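Ticket 256: Label printer drops off network after switch change
Opened by: Amparo Echeverri
Assigned to: Emiliano Pacheco
Site: Unville
Status: Closed
Opened: 2019-07-09

Reported fault: the Mivum label printer stops taking jobs after up to 36 minutes idle. Power cycling brings it back. Jobs sent in the meantime sit in the queue with status "waiting" and print in a burst after the restart. No fault lights on the front panel.

Checked the cable and moved the printer to port 7 on the Loureiro switch. Same result. Ping fails once the printer has gone idle, and the port shows link down. The old switch, in use until April, did not log this.

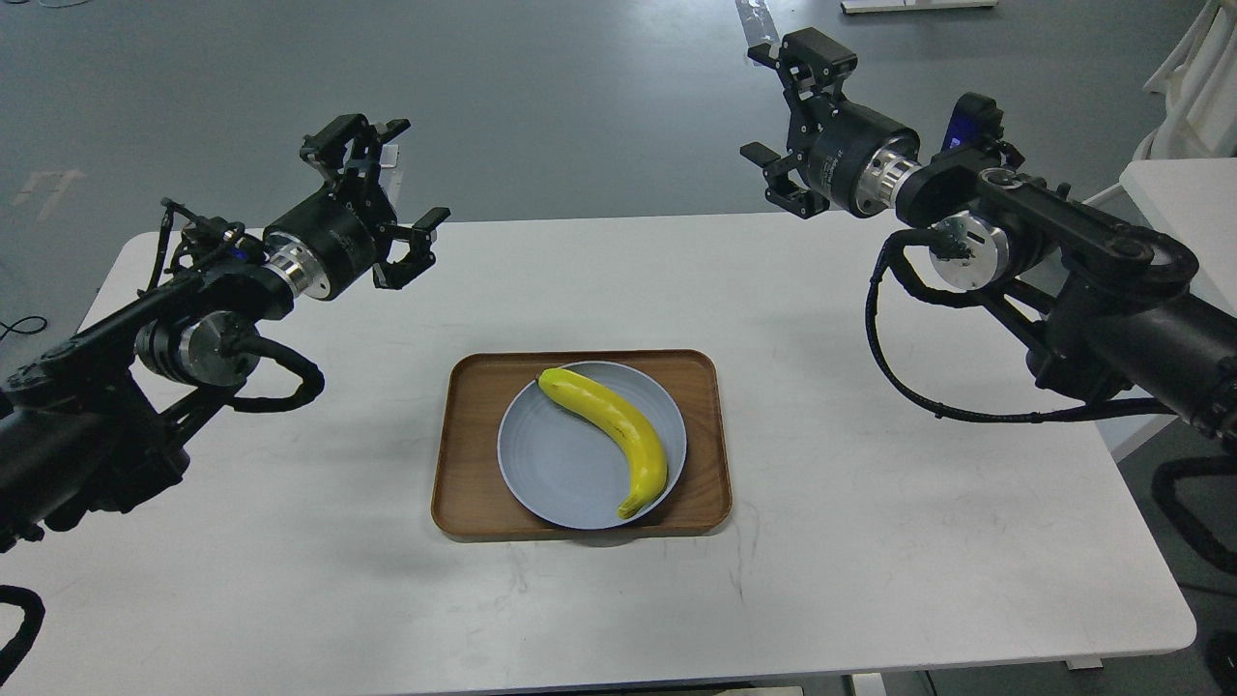

Energy saving was enabled on every port of the new switch. Turned it off for port 7 only and saved the running config. Left the printer idle over lunch and sent a test job from the Allov client. Printed at once, no restart.

Amparo asked whether the printer firmware should be updated as well. Not done under this ticket. The release notes list no network changes, and the update clears the stored label templates.

Follow-up: printer still reachable the next morning. Stuck jobs deleted from the queue. Port setting added to the site notes.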